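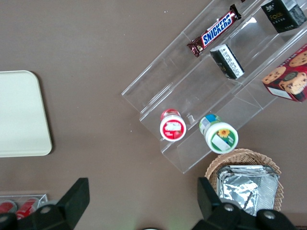
Clear display stand and cream tray on a brown tabletop.

Progress report - Flundport after-school snack program, January

Hi Nermin,

Thanks for being patient with me on this one. I know you wanted it before the holidays, but the new term swallowed me whole!

The big news is that Flundport now runs three afternoons a week, up from two when you last heard from me. Kids start turning up a bit after 3 pm, starving, and we feed them before anybody opens a book (homework goes so much better that way). The older ones have started helping the little ones with reading, which wasn't in the plan at all, and I'd love to keep it going.

Your grant has gone mostly on fruit, crackers and cheese, plus a second-hand fridge from Salazar that hums like a bus but keeps the milk cold. I'm under on groceries and over on cleaning supplies - no surprise to anyone who has met a seven-year-old with a mandarin. Barış Taşdemir has the receipts and will send them with the budget sheet.

Two things are behind. The allergy forms from Clurano still haven't all come back, so we're keeping everything nut-free for every group, and I've asked the school office to chase the last four families. The cooking sessions haven't started either. The hall kitchen needs its wiring checked first, and the electrician has moved us twice.

I'd also like to shift what's left of the travel money into food, if you're happy with that. We hardly touched it, as Stimel drops our order at the door now and I'm not driving across town any more.

Give me a ring if you'd rather talk it through - mornings are best, before the bread arrives.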